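My Robot Arm House Rules
By the Satstead workbench blog
8/5/22
17 comments | 640 shares

I've been sharing a bench with a robot arm since December, and I've settled into a few rules I'd pass on to anybody setting one up at home or in a small shop. First one: clear everything off that isn't part of the job. Mugs, phones, loose screws, all of it!
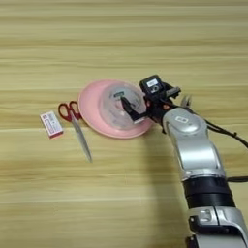 Second, keep the speed way down while you're teaching a new pickup. I run mine at 10 percent until I've watched the whole move through twice (boring, I know). And keep one hand near the stop button the entire time, even for a plate.

Scissors stay closed, always, and so do knives if you let them on the bench at all. I don't.
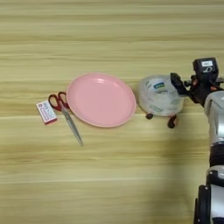
Can I reach in to fix something while the arm is paused?
Stop it fully first, with the button. A paused program can start right back up, and your fingers won't know it's coming.

Heavy tools get their own practice run, too. I start with light stuff, a little box or a plastic tub, and only then work up to metal.
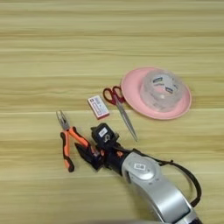 Cables are my other pet peeve. Leave enough slack for the arm to turn all the way, then run it through its widest reach by hand and watch for snags before you power up.

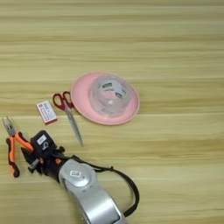 Page last changed: December 2022

Sleeves rolled up, hair tied back, no dangly bracelets. And write your rules on a card and tape it up where guests will see it, because they always want to poke the thing.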